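Volport Two-Arm Station: Set-Up Guide
Section 6. Comparing Grippers on the Tray Handover
Revised 18/06/2022 by Jocelyn Manalo

Use this section when you have a new gripper to try against the one you already run. The test uses two arms, one table and two shallow trays. It takes one operator and most of a morning. Complete Section 5 (Homing and Joint Limits) on both arms before you start.

What you need

Two arms, mounted and homed
One pair of Elov grippers and one pair of Maglaya grippers
Two black test trays
Foil insert
Narkwood controller with the handover program loaded
Hex keys from the station kit

6.1 Fitting the grippers

1. Press Stop on the controller and wait for both arms to settle.
2. Turn off power to the tool connectors. The arms stay powered.
3. Fit the first pair of grippers, one per arm. Tighten the four flange screws in a cross pattern.
4. Route each cable along the outside of the arm and clip it at the joint. Leave enough slack for a full bend at the elbow.
5. Turn tool power back on. Open and close each gripper once from the controller screen.

CAUTION: Keep hands clear of the fingers when tool power comes on. Some grippers close fully at start-up to find their zero.

6.2 Setting grip force

6. On the controller, open Tools, then Grip.
7. Enter 148 for the Elov pair or 279 for the Maglaya pair. The two makers use different scales, so do not copy one value to the other.
8. Place a tray by hand between the fingers and close. The tray should not slide when you push it lightly with one finger. If it does, raise the value in small steps.

Note: Stop raising the value if the tray walls start to bow. A bowed tray will pass the hold test and then fail at the handover.

6.3 Running the comparison

9. Clear the table and wipe it down. Scuffs in the surface do not affect the test, but grit under a tray does.
10. Put the foil insert in the left tray. Leave the right tray empty.
11. Load program 2820 and set the speed to Low.
12. Press Start. Each arm picks up its tray, raises it slightly off the table and holds.
13. Check the grip on both sides before you press Continue. 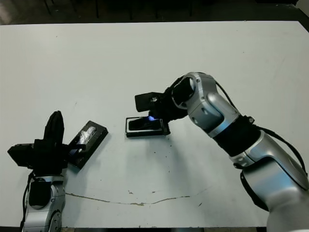 14. Let the program run to the end. Write down any slip, dropped tray or stop, and which arm it happened on.
15. Repeat until you have the number of runs listed on your test sheet. Do not change the grip force partway through a set.
16. Go back to 6.1, fit the second pair and run the same set again.

Note: If an arm stops with a joint limit message, the tray is probably too close to the base. Move the start position toward the middle of the table and restart the set.

6.4 Reading the results

Compare slips first, then stops. A gripper that slips only with the foil insert usually needs new finger pads. A gripper that slips on the empty tray as well should be checked for loose flange screws before you score it.

Enter both sets on the test sheet with the pad type and the grip values used. Leave the better pair fitted and go on to Section 7, Camera Alignment.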